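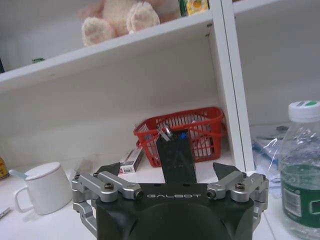

## Why does a wrist camera policy fail more on a crowded shelf when the training set became bigger?

**Halima Adeleke**

I am trying to repeat the result from the Liew paper on shelf picking, where the policy sees only the wrist view. In their table, success grows every time they add demonstrations. With us it went the other way. We had 135 demonstrations and it was quite good. Then we grew the set to 3,000, with many more objects on the shelf (mug, bottle, red basket, small boxes), and now the gripper often stops before the object and waits there. I use the Rotier training code with the default settings, and I changed only the data. Four people collected the new part. Is it possible that more data harms, or have I made a mistake in the evaluation?

**Binta Ibrahim**

It is possible, and I have met the same thing. Please look first at how your four people move. In my group one operator always made a pause before closing the fingers, because he wanted to be sure. The policy learned this pause. When it sees a still view, it predicts to stay still, and then the next view is the same again, so it never comes out.

What I would do:

1. Plot the speed of the gripper for each operator in a separate graph.
2. Cut the parts where nothing moves for longer than 8 steps. Keep the moment when the fingers close, even if the arm is still.
3. Train again with an equal share from each operator, before you try any change in the network.

Also, with a wrist view the fingers and the housing cover a good part of the lower picture. A small box can be half hidden behind a finger tip already at the approach. If the old set had mostly large objects, the policy did not need to solve this. So I advise to report the success for each object and not only the mean. The basket with its handle should be its own row, for it asks for a different grasp than a bottle.

**Ullemero**

Same problem here with the Rotier defaults. Check the normalisation file! Mine was still computed from the old small set and all actions came out too short. I deleted it, trained again, fixed. Did not read the Liew paper so can't say about that.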